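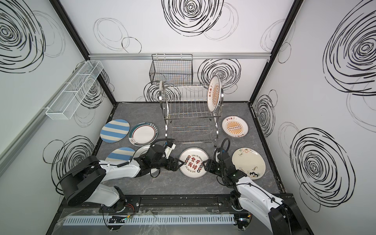
Home Topics Customs & Shipping Ask Log in

Customs kept my parcel, can I get it back?

Birgit Hinrichs, 6/7/18
My aunt mailed me a box from Dresach in March. I now have a letter from the Sistthorpe customs office saying it was seized: 396 cigarettes and two bottles of plum brandy. I didn't order any of it. The letter gives me 60 days to reply. Do I have to pay something, and is the box gone for good?

Iraklis Lambrakis
Forget it, they burn everything.

Efthymia Kyriakidis
They don't destroy it until the reply period is over. Write to the address on the letter, quote the seizure number, and say it was an unsolicited gift. Enclose a copy of the customs label if you have one. I got the bottles back after paying duty but the cigarettes were kept. Send it by registered mail and hold on to the receipt.

Eero Väisänen
Same office here. Check the second page of the letter. If no penalty is listed there, you don't owe one just for being the addressee. Mine took until the following March to close.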